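July 2025, second week on the new cell

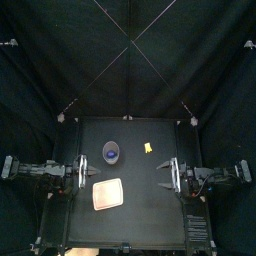

Got in at six and the arms were already powered up, because Manalastas had left them on overnight again. I have asked him twice to put it on the sheet when he does that. It matters to whoever opens up, and this month that is me.

I've been moved off kit packing for good now. In May there were 25 of us on the packing benches at Ullach. Now three of us are on what they call teaching, which means running the arms by hand through the same small jobs until the software people say they have enough. The rest are still on the benches or have gone over to returns. Two took the payout. I don't know yet what I think about that. I liked working next to them.

Today's job was the cup, the tray and the small parts. Pick up a part, put it down on the tray, pick it up again, put it in the cup. Then reset and start over. The office wants the parts in a different spot each time, so half the work is thinking of somewhere to put them that I haven't already used. By ten I was putting things in the same four places without meaning to. Nele Buschmann came by, looked at the log and told me so. She was right. She drew me a grid on the back of a delivery note and I worked off that for the rest of the morning.

I got 49 good runs before lunch. The target is higher, but they threw out the first batch from yesterday, so I would sooner go slow. A run doesn't count if you bump the cup, even if it stays standing. I think that's strict. On the benches we bumped things all day long and the kits still went out fine.

My shoulders are better than they were. I'll say that for it. Packing used to get me in the neck by two in the afternoon, and I'd be on the heat pad every night. Now it's my eyes and the insides of my wrists. Curtains all around the table, black on black, and after an hour I have to go and stand by the loading door and look at the parking lot for a while. I asked about an extra ten-minute break, the way they do it at the Jirkgate site. Nele said she would put it in writing. She usually does what she says.

Lunch with the bench crew. It was a little stiff. Someone asked how my students were doing, meaning the arms, and people laughed, and I did too. Then it got quiet. They want to know when the arms come out on the floor and I can't tell them. I have heard autumn and I have heard not at all. What I do know is that our order number this morning ended in 1003 and it was packed start to finish by people.

Pay is the same as before, by the way. They said it would be looked at after the trial. Drorkeck, who did this job before me, got the same answer and went back to forklifts.

Afternoon was slower – the left arm kept stopping short and had to be homed almost every run. I wrote it up. Left at three, shut both arms down, and put it on the sheet.

Need to buy: eye drops, bread, stamps. Call the dentist back.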